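The Mitwood Street Runs

Pierina Cocco kept the log in the third person, as the Nument style guide asked, and so it was the log that said the operator had slept two hours.

The method was plain. A delivery agent trained only in simulation was sent down the Mitwood pavement 1,945 times. On 400 of those runs the pedestrians were given a small delay before they gave way. Nothing else was altered – same bus shelter, same brick wall, same sun.

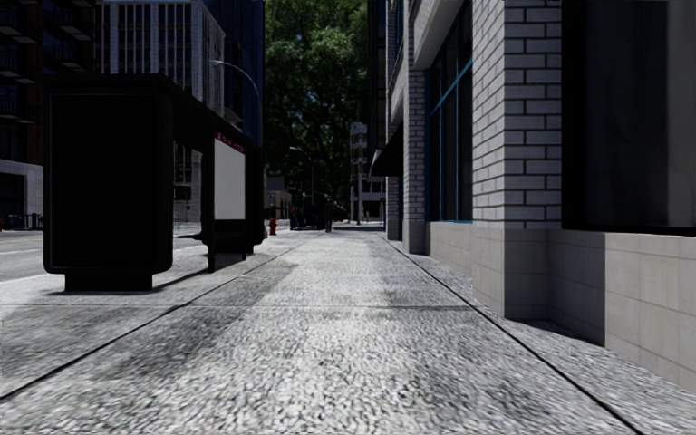 With the delay off, the agent held its line and passed. With it on, the agent slowed early, and in 33 runs it stopped altogether and stayed stopped until the clock ran out.

"Timeout," said Bayu Liem, reading over her shoulder. "Score them as failures."

"There was room to pass."

"Then they're certainly failures."

She replayed run 33 at quarter speed. The planner had a clear path on the left and rated it safe. It also rated waiting safe, by the same margin to four decimal places, and at each step it chose waiting.
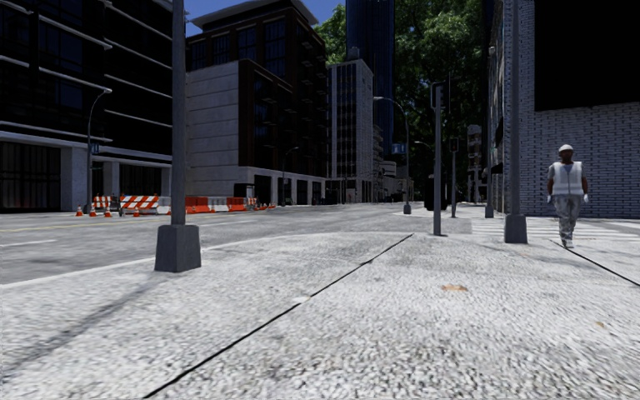 Mitwood, road works variant: worker on the pavement, barriers on the far side.

Bellamy wanted the tie broken in the code before September. It was one line. Pierina wrote it, tested it, and saw the timeouts fall to zero.

Then she opened the log. The operator, she typed, has kept a copy of the earlier version.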